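Getting Your Street Fixed, and Living With It While They Do
Home & Street Tips, by Nesma Hamdy
Updated October 11, 2018

Most of these come from the reconstruction of Ronance Road in Dostitz, where I live, and from readers in other parts of Salent County who wrote in afterward. Rules differ from town to town, so check with your own public works office before relying on any deadline below.

Before the work is approved

Report the damage in writing. A phone call gets you a polite person, but a written report gets a number, and the number is what the road department uses when it ranks streets. Keep it on the same sheet as the date you filed.

Describe the spot by house number and nearest cross street. "By the big tree" has sent more than one crew to the wrong block.

Ask your neighbors to file separately. A petition with 21 signatures was logged in Dostitz as one complaint. Separate reports from the same households would have been logged one by one.

Find out who owns the road. On our street the town had the pavement and the county had the drains, and for most of a year each office sent us to the other. The county road map shows ownership, and the clerk's office can look it up too.

Save receipts for tires, wheels and alignments. Claims against the town usually have a short filing window. Ours was 90 days from the date of the damage.

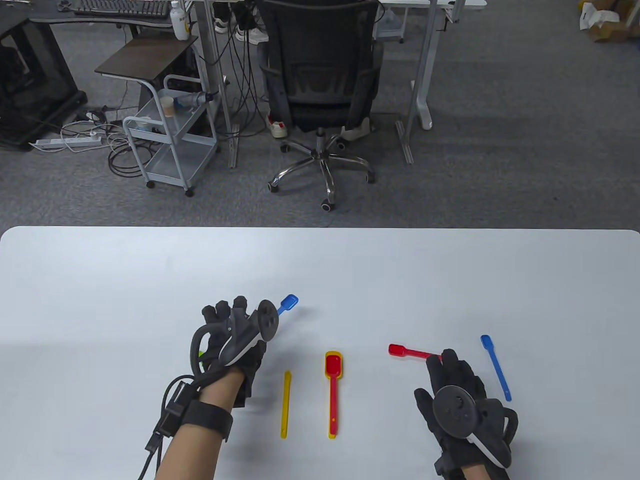 Do I have to speak at the public hearing for my comment to count?

Written comments go into the record along with the spoken ones, as long as they reach the clerk before the hearing closes. Put your name, address and the project name at the top and keep it to one page. If you do want to speak, sign up early, and time yourself at home first. Our limit was 2 minutes, and people were stopped in the middle of a sentence.

At the hearing

Bring the agenda with your item circled. Items get moved, and it helps to know what number they're calling.

Ask for the start date, the working hours and the name of the site contact. Those go in the minutes if you ask at the microphone. In the hallway they don't.

Reda Benjelloun from Soliman Street suggests asking whether trash pickup will continue at the curb. On his block the truck stopped coming the first week and everybody had to haul cans to the corner.

Once the street is torn up

Change your furnace or AC filter more often. We went through a filter a month while the old pavement was being ground off.

Keep street-side windows shut while the crew is cutting, and lay an old damp towel along the sill if the frames leak.

Put a boot tray and a stiff brush outside the door. Gravel carried in on shoes will scratch a wood floor quickly.

Fill a few pitchers the night before a scheduled water shutoff. When service comes back, run the cold tap in the tub first and let it go clear before using the kitchen faucet. Take the screens off the faucets and rinse out any grit.

Hang pictures you care about a little lower, or take them down, if the rollers will be passing close to the house. Photograph existing cracks in walls and the driveway before work begins.

Shaimaa Belkadi writes that she moved her mailbox into a bucket of sand and set it at the open end of the block. Her carrier was fine with it, but ask yours first.

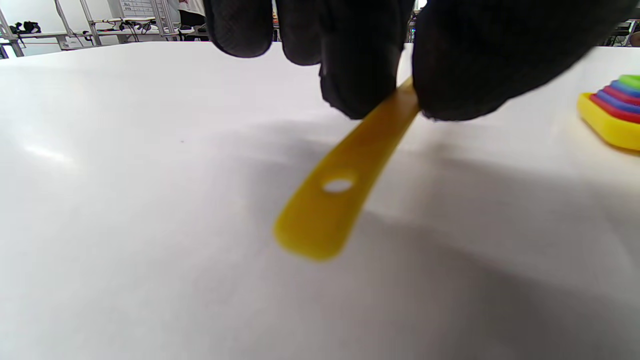 Yellow plastic strip between gloved fingertips.

Keeping the paperwork straight

One folder is enough. Notices go in front, your own letters behind them, receipts in an envelope at the back.

Write down each call: the date, who you spoke to, what they said would happen. Emil Riedl kept his notes on the kitchen calendar, and when the curb in front of his house was left unfinished, the calendar settled which crew had been there.

If a promised date passes, wait 5 business days and then write to the site contact with a copy to your council member. Keep it short and attach the earlier message.

Walk the street with the inspector if you're invited. Look at where water sits after rain, whether the driveway apron meets the pavement evenly, and whether the storm drain grates are flush. Small repairs are easier to get before the final payment is released, and on Ronance Road that payment went out in April.

Send your own tips to the page and say which town you're in.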